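Hutonside Open Day

The Hutonside Open Day is a yearly public demonstration of surgical robotics held each January at the Petkov Building in Hutonside. Visitors can watch a robot-assisted suturing session at close range, talk to the people who run it and take a turn at a practice console. It is one of the liveliest events in the local science calendar, and 1099 people came through the doors in its most recent year.

History

The open day grew out of a small evening talk given at Tutden, where an audience of 40 saw recorded footage of a robot tying knots. Interest was so strong that the organisers moved to Hutonside and switched to live work. The Nullon project, which studies how robots can learn fine stitching, has supplied the main demonstration ever since.

Demonstration

The centrepiece is the suturing table, where a slim metal grasper works on a soft practice pad with a curved needle and black thread. Interrupted stitches are used, each tied and trimmed on its own, and a close view from the instrument goes up on a large screen - a real treat for anyone who has only seen such tools from across a room.

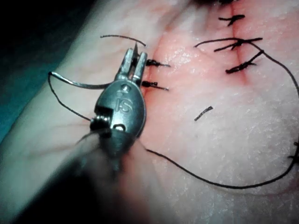

2 min read

The scale of the work is what tends to surprise people. The jaws are two narrow fingers with a slim gap between them, and the short cut tails of a finished stitch can be followed on the pad, knot by knot, along the incision. Sessions start at 10 am and run through to mid-afternoon, with a break for lunch.

Practice console

Beside the main table, visitors steer a simpler pair of jaws to pass a ring along a wire. Queues are long, but children in particular take to it wonderfully fast.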